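Picking up small stuff with the Clullo hand gripper

I started with a computer mouse, and I'd tell you to do the same! Go in from behind, keep the ribbed pads level with its sides, and squeeze slowly. 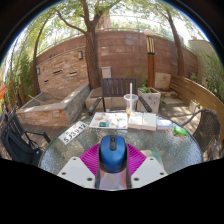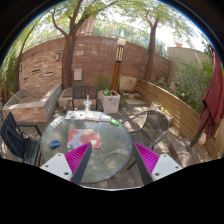 Then do it again, lots. The Clullo kit wants up to 400 grabs before you train anything (I split mine over a Saturday, with snacks). Wipe the pads when they get dusty, and move your objects around between takes.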